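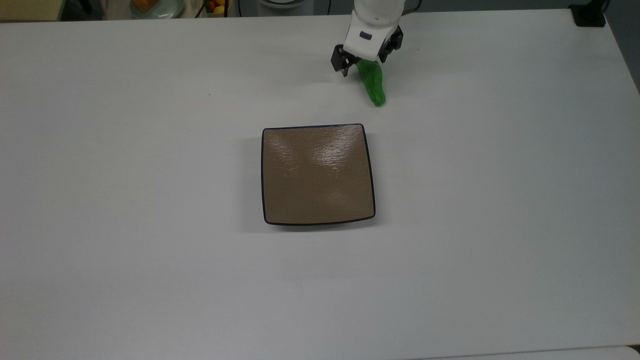
Section 3: Setting up your kitchen scale and getting a first reading

Right, you've got the Nerero out of its box and the batteries are in (if they aren't, go back to Section 2, I'll wait). This section takes you through putting it somewhere sensible, setting the zero, weighing with a dish on top and saving a dish weight so you don't have to do it again every time. I've owned two of these and worn one of them out, so most of what follows comes from using it daily and the rest comes from Radu Coman, who repaired the first one for me and was very patient about the flour.

Where to put it

1. Pick a spot that's hard, flat and level. A table or worktop is fine. A folded tea towel is no good, and neither is one of those squashy silicone mats, as the feet sink in and the number wanders about.

2. Check all four feet are touching. Press lightly on each corner in turn. If the scale rocks, turn the little foot at the back left – it screws in and out – until it stops.

3. Keep it away from the hob, the fridge and any open window. I had mine next to the fridge for months and couldn't work out why it went up and down by a couple of grams whenever the motor kicked in.

4. Let it settle if it's been in a cold cupboard or a car boot. Half an hour is plenty.

Note: the rubber feet are bare when new, and on a very shiny surface they can slide. A wipe with a damp cloth sorts it out.

Switching on and setting the zero

1. Make sure there's nothing on the platform. Nothing at all, not even the lid of the thing you're about to weigh.

2. Press the round button once and take your hand away. You'll see every segment light up, then a row of dashes, then 0.

3. If it shows anything other than 0, press the round button again, briefly. Hold it down too long and you'll switch it off, which I still do most mornings.

4. Choose your units with the small button underneath. It goes grams, ounces, pounds and ounces, millilitres, then back to grams. It remembers the last one you used.

Caution: the millilitre setting is for water only. It's really just grams with a different label, so oil and honey will come out wrong. I found this out with a batch of flapjacks and a lot of golden syrup.

Weighing with a dish on

You'll hardly ever put food straight on the platform, so this is the bit you'll use most.

1. Switch on and wait for 0.

2. Put your empty dish in the middle. It doesn't need to be perfect, but a big dish hanging over one side will read a bit light.

3. Wait for the small circle to appear in the corner of the display. It means the reading has stopped moving. Let's say your dish comes up as 600.

4. Press the round button once. The display drops back to 0 and a little T lights up on the left.

5. Add your food. What you see now is the food only.

6. Adding something else to the same dish? Press the round button again and carry on. You can keep going like this right through a cake recipe, and I do!

When you lift the dish off you'll get a minus number. Nothing's broken, it's just showing you the weight of everything that's gone. Press the round button and you're back at 0.

Note: the dish counts towards the maximum load even when the display says 0. If you see EEEE, take something off straight away.

Saving a dish weight

There are three memory slots, A, B and C. I keep my mixing bowl in A and my bread tin in B, and C changes depending on what I'm up to.

1. Put the clean, dry, empty dish on the platform and wait for the circle.

2. Hold the small button until A starts flashing.

3. Tap the small button to move along to B or C if you want.

4. Press the round button to save. The letter stops flashing.

To use it later, put the full dish on, tap the small button twice quickly and pick your letter. It takes the dish weight off for you, which is brilliant for leftovers, when the stew's already in there and you've no idea what the pot weighs.

Write down which dish goes with which letter and stick it inside a cupboard door. Gerardo Tagle, who tested this guide for me, saved two nearly identical pie dishes and then spent an evening arguing with his own pastry.

Caution: changing the batteries wipes all three slots. Your units go back to grams as well.

Checking it's still telling the truth

Do this every so often, and after any knock or drop. The Ammann check weight is the one I use, but any proper check weight will do.

1. Set the zero and put the weight in the middle.

2. Wait for the circle and compare the display with what's stamped on the weight.

3. One or two grams either way is normal on this model. My old scale was showing 1,007 for a one-kilo weight by the time I gave up on it, and that does explain a few heavy loaves.

4. If yours is out by more than that, try it again in another spot with fresh batteries before going on to Section 5, where recalibrating is covered.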